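Kitchen tips picked up at the Asstead open day

Went along on Wednesday, mostly for the free tea. Robots that handle food, by the Usberg lot, and the hand-held grippers they use for teaching them. Came home with more kitchen notes than robot notes, so jotting them down before I lose the leaflet.

Soft fruit. Pick it up round the middle, widest part, never by the ends. Ridged pads hold with far less squeeze than smooth ones. Same goes at home: ridged rubber gloves for slippery plums, and silicone tipped tongs over bare metal.

Put a cloth on the table. Fruit rolls on a bare worktop, hardly at all on cotton. Mine is an old one folded in 2.

Don't pile the bowl. One layer on a flat plate, you can see what's going over and get it out before it takes its neighbours with it. Tomatoes not in the fridge if you can help it, passion fruit is fine out until it wrinkles and then eat it quick.

Cherry tomatoes, stalk end down. Keeps them a day or so longer I find.

The demo itself was at teatime, about 3 goes each if you queued. You squeeze the handle, jaws close, move the fruit over, let go. Harder than it looks, I was gripping like a jar lid. They told us they want nearly 2,000 goes logged by Febuary.

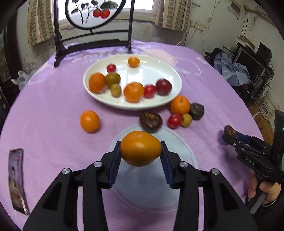 Slow down just before you touch the thing, that was the main advice. Works for eggs too, tried it with the tongs at home and only lost one out of 4.

Jars next time, the Pisine people are bringing a lid opener. Will add it here if its any good.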